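The quiet failure of the quilted mattress

Most mattresses sold in Australia are replaced because of what happens in the top few centimetres. Springs seldom break and foam cores seldom split. The quilted panel, the layer a buyer presses with one hand in the showroom, is usually the first part to lose its shape.

A quilt panel is a simple assembly. A woven or knitted cover is laid over one or more sheets of fibre or soft foam, with a light backing cloth underneath, and the whole is stitched through in a repeating pattern. The stitching holds the fill in place and sets the firmness of the surface. Close stitching compresses the fill and gives a flatter, firmer panel. Wide stitching leaves more loft, and that loft is what compacts under a sleeper's hips and shoulders.

Bepari, a small bedding workshop in Jilby, rebuilds mattresses for guesthouses and keeps the old panels for inspection. On its bench, a new panel with 30 millimetres of loft commonly measures 21 after two years of nightly use. The loss is uneven. The centre of a double mattress, where few people lie, stays close to its original height, and owners read the resulting ridge as a sagging core.

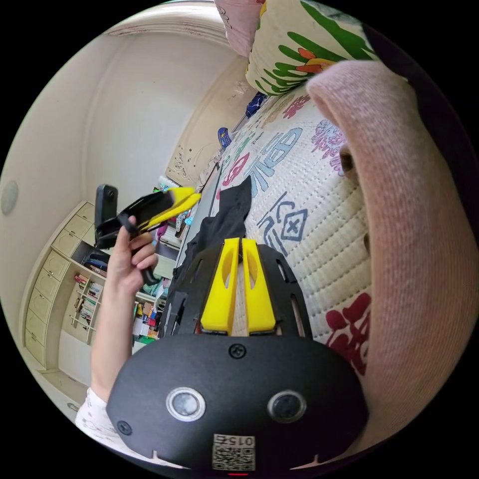 Black cloth on a quilted mattress.

Fibre choice matters more than thickness. Polyester wadding is cheap, dries quickly and recovers well at first, but its fibres bend permanently with repeated load and body heat. Wool compacts early and then settles; it also takes up moisture, so the panel needs airing. Cotton is dense from the start and forms lumps unless it is closely stitched. The workshop's standard panel, sold under the name Pridilano, uses a wool and polyester blend with stitch lines 13 centimetres apart.

Rotation helps where the mattress allows it. A two-sided mattress can be turned over as well as end for end, and spreads the wear across both panels. One-sided models, now the common type, can only be turned end for end. A slatted base with narrow gaps will keep the underside ventilated — a solid base will not, and moisture then moves back up through the fill.

A removable topper shifts the compaction to a part that can be replaced. Puvska, a topper maker that supplies the workshop, stitches its covers on three sides and closes the fourth with a zip, so the fill can be taken out and re-fluffed or renewed. The cover should be washed without the fill and dried flat, out of direct sun.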